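Workplace moving to automated folding, what happens to the folders?

Posted by Widad Boutros, 25 September 2019

I work for Stüber, a laundry and garment care company in Eltden. There are 14 of us on the folding tables. We have been told that a folding line will start up in November, and that before then some of us will be asked to do recorded folding with hand-held grippers so the machines can be trained from it. Management says no jobs will go but hours "may be reorganised". Has anyone been through this? I would like to know what the work is like and whether I should agree to it.

Pascal Fuchs

We had the same thing at Flostamen two years ago. You hold a gripper in each hand and fold the way you normally would, only slower. Much of it is done on beds and couches in ordinary homes, with other clothes and bedding left where they are.

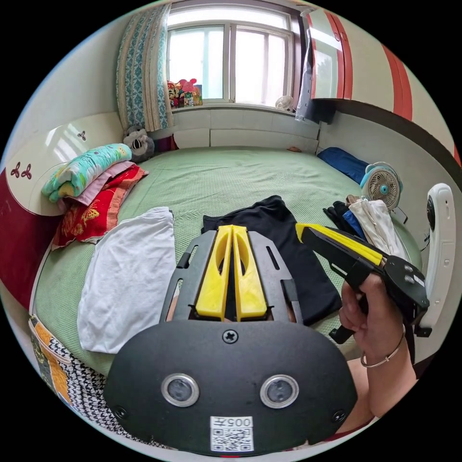
Grippers over the bed, with a black garment laid out in front.

It is tiring at first. Your wrists do work your fingertips used to do, and a collar that takes a second by hand can take 14. I did 1,792 folds over the whole job and was back to a decent pace after the first 404. Ask for breaks in writing, and ask whether you are paid by the hour or by the fold. We were paid by the fold until people complained, and the new starters were badly out of pocket.

T-shirts are the best thing to learn on. Get the shirt flat with the front up and sort out the sleeves before you do anything else.
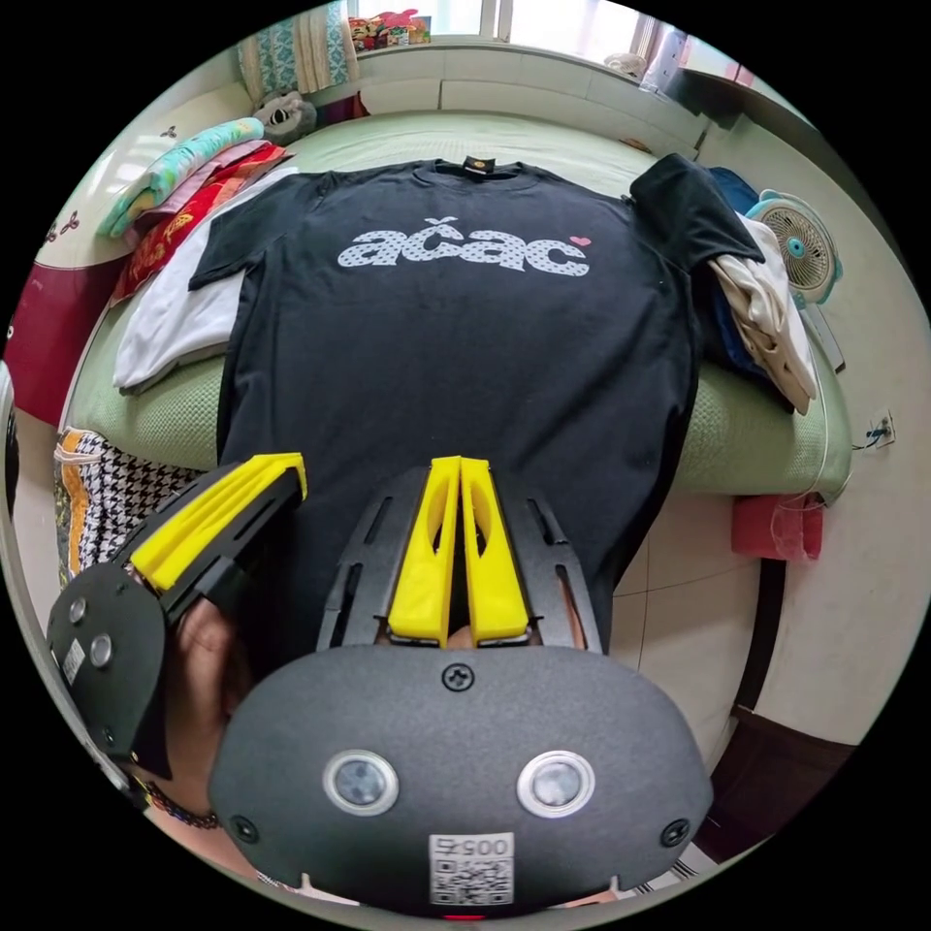 Towels are easier but you learn less from them. Leave fitted sheets until you are confident, and if they give you a target for fitted sheets, argue about it.

As for the jobs, nobody on my shift was let go. The line took the plain towels and flat sheets. We kept the mixed bags, the repairs and anything with buttons. What changed was the day itself. There is less talking because the tables are further apart, and more time is spent clearing jams. Two people moved to checking and got a small raise. One left because she missed the old set-up.

Friederike Seidel

don't sign anything till you've seen the new roster. "reorganised" meant split shifts at my work in Bralulthorpe

Mareike Hamann

I agree with Friederike about the roster. Also ask who owns the recordings and whether your name is kept with them. Our supervisor didn't know and had to go and find out, and it took a month to get an answer.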